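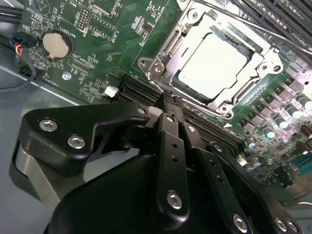
Memory module task, gripper alignment for the spring course
Board: Student Projects > Arms and Grippers

zpakzad
Hello everyone. Our team at the Plirkura robotics club has chosen the computer motherboard task for the course project. The arm must take a memory module out of its slot and put it back, with the board staying in its metal chassis. We wrote the approach for the slots next to the CPU socket first. My problem is the angle. If we come straight down, the finger links are too wide for the gap. If we come diagonally, the camera sees well but the force is not in line with the slot. What did other teams do?
Zohreh

hullitz_fan
Come straight down and make narrower fingertips. We printed ours in one evening. Diagonal is a bad habit, you will bend something.

faizal_goh
I don't agree with the previous post. Last year my team went diagonally until 4 mm above the module and only then turned the wrist. We did 152 tries in November and the board is still alive. Straight down from the beginning, we had no view of the latches at all.

hullitz_fan
And how many of the 152 were good?

faizal_goh
Nearly 800 points for the whole task, so enough for second place. I did not keep the number for only the insertion, sorry.

zpakzad
Thank you both. Faizal, did you use the CPU socket for finding the position? Our detection loses the metal lid when the lamp is strong, it becomes all white.

faizal_goh
No, we used the printed text. BATTERY1 and XDP_CPU are both on the left side of the board and they have good contrast. Also move the lamp lower.

manalo_lab
The text is fine if your board is the same as on contest day. Jestano teams got a different revision once and everything was shifted. I would use the screws of the chassis.

hullitz_fan
Still say narrower fingertips.

zpakzad
I will try the text first and print the fingertips also. Our log is at try 496 now, I will write again when we have the turn of the wrist working.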